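The Zarirau Line

The gauge at Zarirau read 582 millimeters when Estela Quiroga arrived in August, and it read 582 when she checked it again the next morning. She wrote both figures in the station book and initialed them.

The lake had no outlet. It lost water to evaporation and gained it from one stream, and in a dry month the surface was supposed to fall by a few millimeters a day. The previous observer, Brynjólfsdóttir, had recorded exactly that for six summers. Her columns were straight and her sevens were crossed. The last entry was unremarkable. After it came a blank page, and then Estela's handwriting.

She cleaned the float. She replaced the cable with the spare from the Fullilico crate and reset the counterweight according to the manual. The gauge read 582.

On the radio that evening Trinidad Navarrete asked for the level.

"Same," said Estela.

"Same as what?"

"As when I got here."

There was a pause while Trinidad looked something up. "The recorder's probably stuck. Take it from the staff."

Estela walked down to the staff with a flashlight. It was an enameled plate bolted to a concrete post, marked in centimeters, and the water stood just above the 58 line. She waited for a ripple to pass and looked again. Then she drove a nail into the side of the boat dock, level with the surface, and went back up the hill to bed.

She spent the next day indoors with the old survey sheets. The first survey party had mapped the lake bed with a weighted line, and their contours ran in long, narrow loops, one inside another, closing at last around the deepest point. The deepest point was marked 600. No unit was given. She checked the legend and the margin and the back of the sheet.
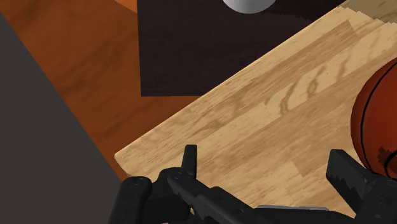

Closed loops and wavy lines in the grain of a pale board.

She went down at noon and the nail was level with the surface. She went down at six and it was the same. The stream was running at its usual rate, which she measured with a bucket and a watch. The evaporation pan behind the hut had dropped by six millimeters, and she refilled it to the mark.

"The pan is losing and the lake isn't," she told Trinidad.

"Then something is feeding the lake."

"The stream is normal."

"Something else, then. What does Vorier say?"

Vorier was the name of the correction table, after the man who had drawn it up. Estela had already applied it. It allowed for wind, for barometric pressure and for the expansion of the cable in warm weather, and it moved the result by two millimeters, first up and then down again.

"Vorier says 582."

"I'll put it in as provisional," said Trinidad.

In the second week she read Brynjólfsdóttir's book from the beginning. She compared the daily falls with the pan readings and found that they matched to the millimeter on every date, including the dates of two storms, when the pan should have overflowed. She turned to the inside of the back cover. The number 582 was written there in pencil, very small, with the date of the first entry beside it.

Estela closed the book and put it on the shelf. At seven the next morning she went down to the staff, read it, and came back up. She sat for a while with the pen. Then she wrote 579, initialed it, and put the kettle on.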